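FOR IMMEDIATE RELEASE
Thursday, October 28, 2021

Nasatbridge Guest House Opens Its Doors to Families of Hospital Patients

NASATBRIDGE – After two years of planning, fundraising suppers and a great many phone calls, the Arnura Trust is delighted to announce that Nasatbridge Guest House is ready to welcome its first families next week. The house has 9 bedrooms, a big shared kitchen and a garden that gets the afternoon sun, and it stands a short walk from the hospital's main entrance. Families with a loved one on the wards can stay free of charge for as long as they are needed at the bedside.

The idea goes back to a winter when Olumide Bako, now the Trust's director, spent most of his nights in a waiting room chair while his father recovered from surgery. He remembers washing his face in a public restroom and eating crackers for dinner, and he remembers how many other people were doing the same.

"You leave home in a hurry and you don't pack," said Bako. "You get there with your keys and your phone, and three days later you're still in the same shirt. We wanted a place where somebody has already thought of the soap and the clean towel, so you can get some sleep and go back to the person you love."
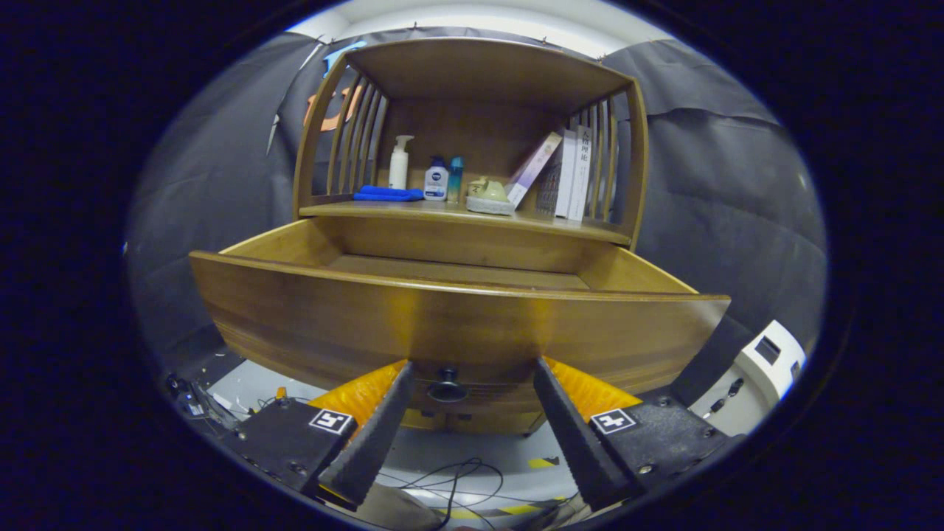
2 min read

Toiletries are provided for guests, along with laundry soap, phone chargers and a well-stocked pantry (the oatmeal was a matter of long debate, and we now carry both kinds). Much of the furniture was given by people in the area, and the Trust would like to thank every household that called to offer a bed, a lamp or a good solid cabinet.

Building work was led by Otis Strickland of Platov Builders, whose crew started in June and kept the old staircase and front porch just as the neighbors remember them. Local families and businesses gave $419,000 toward the work, and more than 200 people signed the guest book at last weekend's open house, which ran well past closing time because so many wanted to stay and chat!

"My crew got attached to this one," said Strickland. "A couple of the guys still drive by to see if the porch light's on."

Rooms are booked through the hospital's family services desk, where Fuseini Addo and his team can answer questions about length of stay, parking and visits by children. Gifts of paper goods, coffee and unopened toiletries are welcome at the side door on weekday mornings.

Media contact: Tavion Kincaid, Arnura Trust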